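Plerorico: Prep Work for Ordinary Kitchens
Progress report to the Ebihara Fund, second period
Prepared by Iara Quiroga, Ukcombe Kitchen Project
Reviewed by Violeta Daza

Where we are

The second period was supposed to cover carrots, cabbage and green onions. It covered green onions. Carrots are drafted, cabbage exists as a heading, and I would rather say so on page one than have you find it on page four.

As a reminder, Plerorico is a set of 14 prep sheets for people who cook at home and have never been shown how to get a vegetable from the bag to the pan. Each sheet is one page, printed on both sides. The front says what to cut, how long and in what order. The back says what to do with the parts most people throw out. Five sheets are finished, and the green onion sheet will be the sixth once the back page stops growing.

Why green onions took so long

Our first draft said "slice thinly." We mailed it to the 31 households on the tester list and asked them to save one piece in a twist of paper towel and bring it to the Monday session. What came in ran from confetti to something you could have used as a whistle. Every one of those people believed they had followed the instruction, and looking at the instruction I could not say they hadn't.

The second draft used a measurement. The testers disliked it, on the fair grounds that they do not keep a ruler by the stove. The third draft says "short cylinders, like the pasta you'd put in soup," and this has gone over well, apart from a long discussion at the session about which pasta.

The other trouble is that a green onion is two vegetables sold as one. The pale end holds up in a hot pan. The green tops go limp in no time and are better added at the end. The sheet now has you separate them before anything else happens, and bag the chopped tops so they can go in the refrigerator. Three testers asked why they couldn't chop the whole thing and throw it all in together. They can, of course. We have added a sentence giving them permission.

Work at the board

All of the cutting for this sheet was done on a bamboo board on the blue marbled table, stalk laid across the board, working along it. Pieces end up wherever they like. Violeta wanted the sheet to say "keep the cut pieces in a tidy row," and I have asked her to try it and report back.

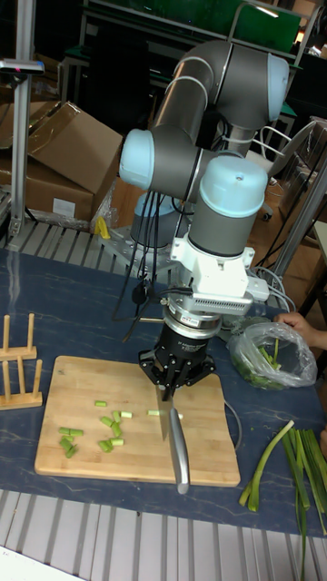
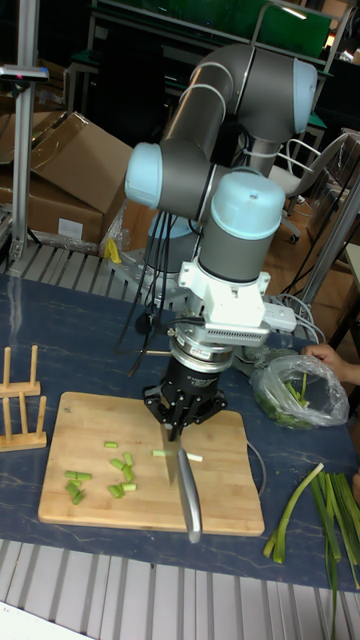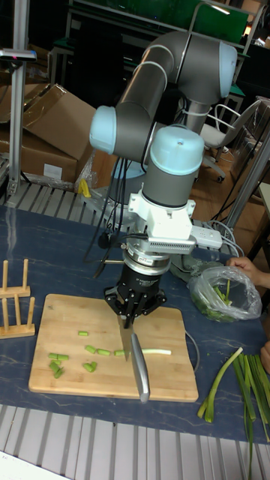 Green onion in short lengths on the cutting board. Chopped leaves are bagged at right in the first picture.

What the sheet says now

Front page, current wording:

Trim the roots. Lay the stalks flat and cut the leafy tops away from the pale ends. Chop the tops and put them in a clear bag. Lay one pale end across the board and cut it into short cylinders. Repeat until you run out or lose interest. Leave whatever you haven't cut in one piece; it keeps longer.

Back page, current wording, still under argument:

Roots can be stood in a glass of water on the windowsill, where they will regrow with an enthusiasm you may come to resent. Tops can be frozen in the bag. Slimy outer layers go in the compost and we will not be taking questions.

Violeta has flagged the last line as being "in the wrong tone for a funded publication." It is staying in until somebody at your end agrees with her.

Equipment

The sheets assume one board and one knife. We considered a recommended list and dropped it after the testers told us what they owned, which in most cases was one board and one knife. The project's own board is bamboo, and we are keeping it. The all-metal kitchen knife was the subject of a longer debate. A metal handle is easy to wash and divides opinion on everything else.

Talar Print has quoted for a wipe-clean version of the sheets, after the carrot draft came back from one household in a condition I would describe as cooked. The coated stock costs more and smells faintly of beach ball. I have asked for a second sample.

Money

The budget for the period was $1482. We have spent $1097. The biggest item was printing, then postage, then groceries. The grocery line is mostly green onions, and I can supply receipts to anybody who wants to see how many bunches one person can buy in October without being asked about it at the register.

The underspend is the cabbage, more or less. We would like to carry it into the next period, when there will be cabbage.

What went less well

The feedback form was too long. Testers filled in the first half with care and the second half with check marks straight down the left side. The new form fits on a postcard.

We also ran short of ways to use up the onions. The session lunch was green onion pancakes, then green onion soup, then a rice dish that was frank about its purpose. Attendance held, which I take as a sign of commitment to the project.

Next period

Finish the back page of the green onion sheet and send it to Talar Print. Test carrots, where the draft already says "coins" and I can feel the argument coming. Start cabbage. Decide on the paper.

We would like your answer on the carryover before the carrot mailing goes out, and on the compost line whenever you have a minute.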